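From: Teswood list member
To: laundry-tech list
Subject: Re: Pilling and shrinkage, hard water rinse

> I have been running the Piltorow with the cold wool program for
> a season now and still get a stiff hand on knits after line drying.
> Water here is hard. Detergent dose is what the box says. Spin is at
> the default 1000. Is this residue, or is it mechanical? I would like
> to fix it without fabric softener if there is a way.

Both, most likely, but they can be separated with one test. Take a clean, dry knit that feels stiff, put it in a bucket of plain warm water with no detergent, and squeeze it by hand for a few minutes. If the water goes cloudy or foams, you have residue. If it stays clear, look at the spin and the drying.

On residue. The dose on the box assumes a full drum. The wool program on the Piltorow uses a reduced load, and I don't believe many people fill it even that far. Hard water then ties up part of the surfactant, and what comes out of that reaction is hard to rinse out cold. I would do this in order, one change at a time:

1. Cut the dose by a third and keep everything else the same for three washes.
2. Turn on the extra rinse. On my unit it is hidden behind a long press of the rinse button, and the setting is lost if the machine is unplugged.
3. If neither helps, add a water conditioner to the main wash. A conditioner added to the rinse alone will not do much for deposits that are already in the yarn.

Citric acid in the final rinse works too, in small amounts. I stopped using it on anything with metal snaps.

On the mechanical side, 1000 is high for knits. I keep a log by cycle number, and at cycle 1161 I dropped the spin for all knits to the lowest setting above zero. Drying time went up by roughly 80 minutes on the rack. The hand improved on plain jersey within a couple of washes. Heavy rib took longer and never came all the way back. Pilling did not change, so I would treat that as a separate problem (turn the garment inside out, keep it away from denim and towels).

Line drying in still air gives a stiffer result than drying in moving air with the same residue level. A small fan pointed along the rack is enough. A short tumble with no heat at the end does the same job if your dryer has that option. The Kerkex units do, the older Esquivel ones do not, or at least the manual I have does not list it.

Plush first, then the knit:

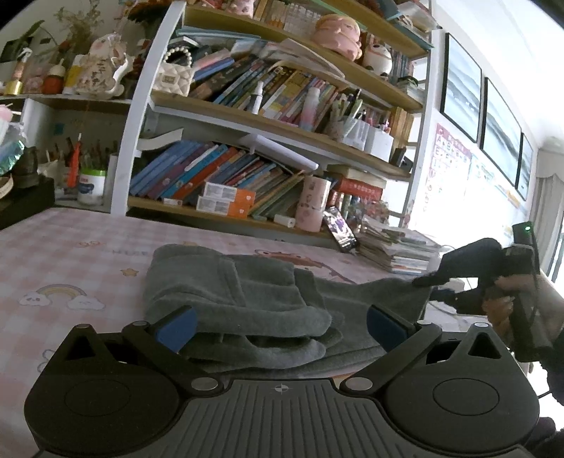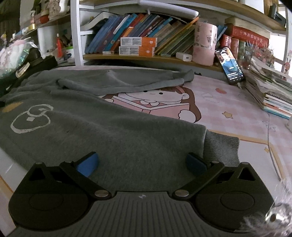

Load sorting is the part I would change before buying any additives. Most of us sort by color and stop there, and the wash program then gets picked for whichever item is most delicate. Sort by surface instead. Pile fabrics hold more water and more detergent than a flat knit of the same size, so the two should not share a rinse setting. The gray-green plush, folded in thick layers as it is in the first picture, belongs with the items that get the extra rinse and the lower dose. The gray sweater in the second has a print on it as well, so it goes in inside out, with low spin, and no heat at the end. Prints and heat are a bad mix whatever the label allows.

One question back to you: is the hardness figure you have from the water company or from a strip at the tap? They can differ if there is a softener anywhere in the building. Please also post the firmware revision from the service menu. The July update changed the fill level on the wool program, and the dosing advice above assumes the newer one.

-- 
Teswood, top loader and front loader, hard water
To leave the list, send a blank message with "unsubscribe" in the subject line.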